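19 May 2022

Slept badly and got up before the alarm. Coffee, toast, the end of the apricot jam. It was gray out until lunch and then it cleared.

I had promised myself I would go through the small stuff before the move to Gremwood, and I finally started. The big furniture is easy. You measure it and it either fits or it goes. The small stuff is what eats the days. I did the hall closet first and the two drawers under the phone shelf, and that was the whole morning.

The hall closet gave up three umbrellas, one of them working, a bag of plant ties, and the good scissors I replaced in the winter. I kept both pairs. The coats I left on the rail because I still need one in the evenings. There was a box at the back from the apartment in Pitden that I had never opened after the last move. It had a bath mat in it, a stapler, and a set of curtain rings for curtains I gave away. All of it went out to the car for the donation place except the stapler.

The odometer said 2,848 when I pulled out of the driveway, and I remember because I had been meaning to write it down for the service book. Now I have. The donation place closes earlier than it used to. I got in with 20 minutes to spare and they took everything, including the bath mat, which I had expected to bring home again.

Lunch was soup. I called Zeleke about the van while it heated. They quoted me $1,706 for the full service, with packing, and $1,486 if I do the boxes myself. I said I would do the boxes. It's not a small difference, and I don't like the thought of other people wrapping my cups. They want a deposit by the end of the week and they will not hold the date without it. I asked twice whether the stairs were included. They are.

In the afternoon I did the electronics drawer. I had been putting it off — it is the worst one in the house. Chargers for phones I no longer own, a camera battery, two remote controls that belong to nothing. I made a pile of cords and tried them one at a time against whatever they might fit. Most fit nothing. I put the ones I was sure about in a freezer bag and labeled it with a marker.

Then the earbuds. I own more of them than one person should, mostly from buying a new pair every time I thought I had lost the old one. The lavender ones are the pair I like best. I bought them for the train to Wudetti and they stayed in my ears the whole way there and back. I had one bud in the case and couldn't think where the other had gone. 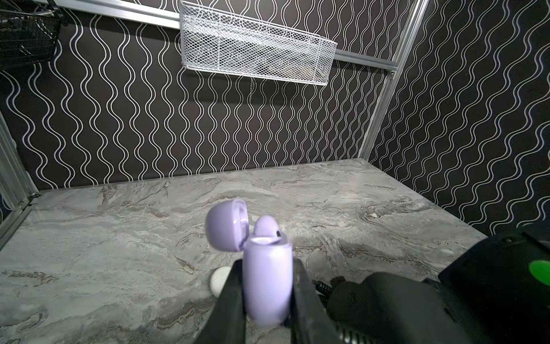
I checked the pockets of both jackets, the side pouch of the travel bag, and the dish where I drop my keys. It was in the travel bag, down in the seam with a lot of sand. I cleaned it with a dry toothbrush and put it on to charge with its partner. The older pairs can go. I need to find out where the town takes batteries, as they can't go in with the regular trash.

By then it was almost six and I had a backache from leaning over the table. I left the last drawer, the one with the tape and the birthday candles, for another day. Supper was eggs and the rest of the spinach. I ate it standing up and then sat down afterward, which is the wrong order.

Watered the tomatoes. Two of them look like they want bigger pots, but I am not going to repot anything before the move. If they are still going in September I'll be pleased.

Tomorrow: pay the deposit, get more tape, ask at the grocery store for boxes.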